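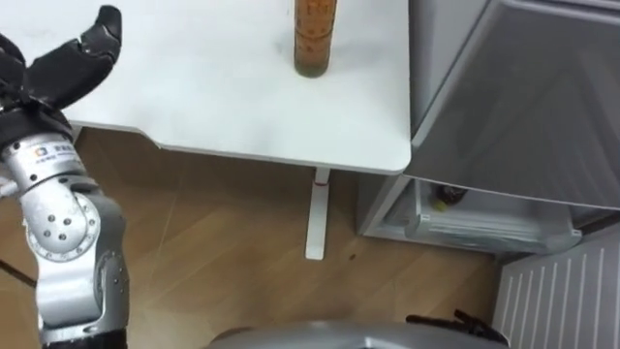 Jamila Paul would like it known that a pedestal is what you stand a statue on, and that the thing with drawers under a desk is a drawer cabinet and always has been. I half agree with her, so I've put both names in. When I started this entry in May I called it "desk pedestal" all the way through, and she wasn't the only one who grumbled.

Under-desk drawer cabinet (also desk pedestal, ped, drawer unit)

An under-desk drawer cabinet is a low box of drawers made to fit beneath a desktop, normally at one end, so that the person sitting down still has somewhere to put their knees. Most are steel or coated board, and most are some sort of grey or white. A light grey one under a white desk is about as ordinary as office furniture gets, and I've had one very like that myself.

Types

The fixed kind is screwed to the desk or holds up one end of it. You see this a lot on older desks, where taking the drawers away would bring the top down with them. The freestanding kind just sits on the floor and can be pulled out, and the mobile kind does the same thing on castors (usually four, sometimes with a fifth under the bottom drawer to stop the whole lot tipping forward when it's full of files). My own is a Lasten, 400 mm wide, on castors, and it has wandered all over the house.

There's also a taller sort, made to the same height as the desk so it can stand at the end and give you a bit of extra top. I've never got on with these. The join always fills up with crumbs and paper clips.

Drawers

The usual pattern is either three drawers the same size or two shallow ones over a deep one for hanging files. The shallow top one often has a pen tray. Office models tend to have an interlock, a bar inside that lets only one drawer open at a time, and I'd say half the "broken" cabinets people ask me about are simply one drawer not pushed quite home. Shut everything firmly, then try again!

Runners come in two sorts. Roller runners are cheap and rattle a bit, and the drawer only comes part of the way out. Ball-bearing ones can let it come out fully, so you can reach the back without scraping your knuckles.
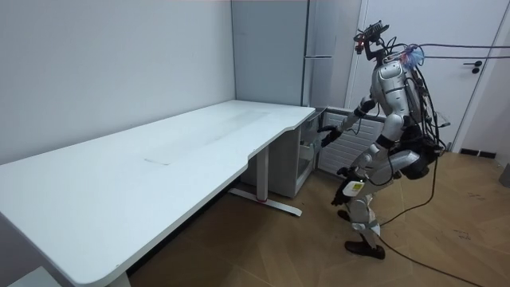 Placing one

Put it at the end you don't reach across with your mouse hand. If the desk has a leg with a long foot bar, check the cabinet will clear it, and leave enough floor in front for the deepest drawer to come all the way out. Radiators are worth a thought too - Ashraful Ekanayake kept candles in a drawer right up against one all winter and ended up with a single large candle.

A desktop with a curved front edge is a bit of a nuisance. The cabinet's front is straight and the desk's isn't, so one corner either pokes out or disappears underneath. I line mine up with the narrowest part and put up with the rest. 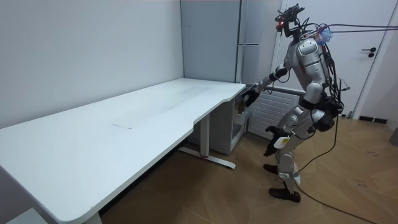
On a wood-look floor I'd stick felt pads under a freestanding one, and choose soft castors for a mobile one, as the hard plastic sort can leave tracks.

Locks and keys

One lock at the top generally works every drawer. The number stamped on the face of it (mine says 205) is the one to quote when ordering a new key. Photograph it now, while you can still find it. Signe Bråten adds that the spare very often turns up taped inside the bottom drawer, where it's no use to anyone locked out.

See also: filing cabinet, desk tidy, castor.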